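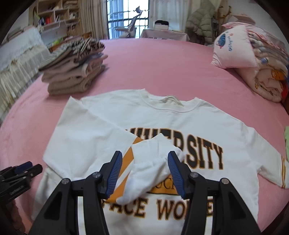 *A left sleeve folded across the chest of a sweatshirt, with one gripper at the cuff.*

**A Question of Grip**

Clothing has long been among the harder tests of a mechanical hand. A box keeps its shape when it is lifted, and a shirt does not. The handling group at the Nadamside workshop has therefore made household laundry the subject of its comparison of hand-held grippers, and has chosen to carry out that comparison on an ordinary bed.

Two designs reached the final stage. The first, supplied under the name Gekar, closes with a short, firm stroke and holds well on thick seams. The second, the Prantl, travels farther and closes more gently. Both are held in the operator's hands, and a camera fixed to the tool records what the fingers meet. The operator's movements are later used to instruct an arm, so any weakness in the hand-held tool is passed on to the machine that learns from it.

"We were advised to begin with towels," said Theresia Fankhauser, who directs the program. "A towel has four corners and no opinions. A sleeve will turn over on itself if it is taken at the wrong place, and that is the behavior we need to record."

The rules of the comparison are short. Each gripper is used for 100 folds, divided between knitwear, shirts and sweatshirts. A fold is accepted when the sleeve lies inside the side seam and the cuff has not been pulled out of shape. The operator may regrip once. A second regrip is entered as a failure, even if the finished fold is neat.

Sweatshirts have proved the most useful of the garments. The body is heavy enough to stay in place while a sleeve is moved, and the ribbed cuff gives the fingers an edge to find. Large printing on the chest is also of value to those who review the recordings, as the position of a sleeve can be judged against the letters.
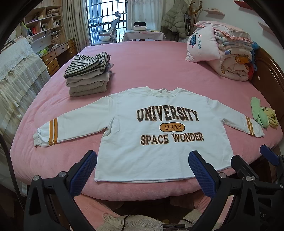

The choice of surface caused more debate than the choice of garment. A hard table allows the fingertips to slide beneath a hem, while a soft cover gives way under them and is easily pinched together with the cloth. Early trials in December were held on a table at Grotudska, and the Gekar passed 60 of its folds there. On bedding it passed 50. The Prantl lost only 3 folds in the same move, a result that Ms. Fankhauser attributes to its slower closing stroke.

The group has not declared a winner. The Prantl is the more tiring tool to hold, and two operators asked to change hands partway through a session. Its camera mount also sits lower, so that the fingers hide more of the garment at the moment of contact. The Gekar gives a clearer view and may yet be fitted with softer pads — a change its users have requested from the start.

A further round will repeat the sleeve folds with both grippers carrying the same pad material. Trousers are to follow, and fitted sheets have been set aside until a suitable scoring rule can be agreed.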